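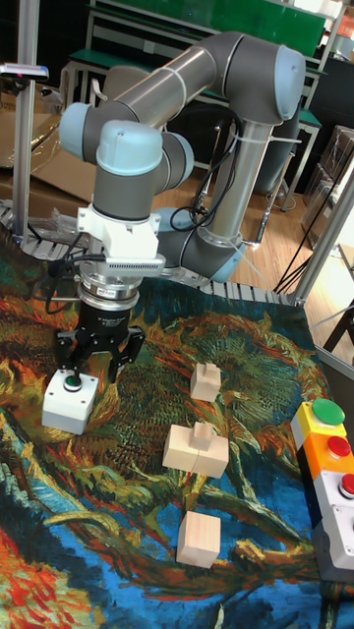

On 10th February, Ingvar Kirkegaard wrote:
> I've tried three kinds of batting in a wall hanging now and every one of them sags by spring. Is there any trick to it, or do I just give up and make lap quilts? The rod pocket is four inches and I sew it on by hand.

Hi Ingvar and everybody,

Please don't give up! I went through this with the big one I made for my sister's stairwell in Wanham, and I got so mad at it that it lived in a closet for two winters. What fixed it for me was quilting it closer. I used to leave gaps you could lay your hand in, and all that weight just slid down to the bottom edge. Now I don't leave anything wider than 5 inches, and on the heavy ones I go a lot tighter than that.

I also switched to a thin cotton batting (the Fovex one, I bought 300 inches of it off the bolt and I'm still using it up). Wash the backing first — I skipped that once and never again.

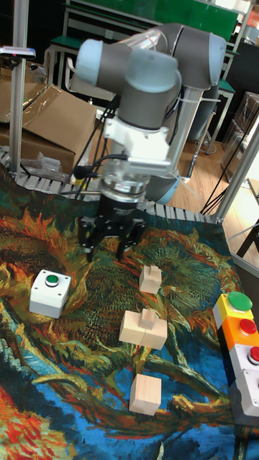 Sunflower print, all teal and ochre.

About your rod pocket, four inches sounds fine to me, but do you leave any slack in it? I pin a little pleat along the length before I stitch it down, so the rod has someplace to go and doesn't push the front out. Then I catch the batting with every stitch, not just the backing. It's slow and my thumb hates it, but mine has hung straight ever since.

The other thing is the rod itself. I was using a skinny dowel and it bowed in the middle, so of course the quilt did too.

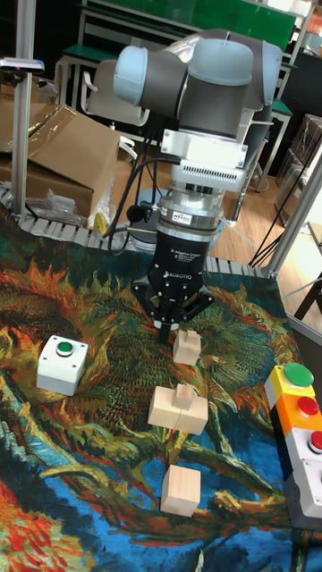

A flat slat is much better, and the lumber place in Sturnidthorpe will cut one to length while you wait. Sand the ends and seal it before it goes anywhere near your fabric.

What size is yours, anyway? If it's wider than a door I'd do the pocket in two pieces with a gap for a middle hook.

Anum Bhutto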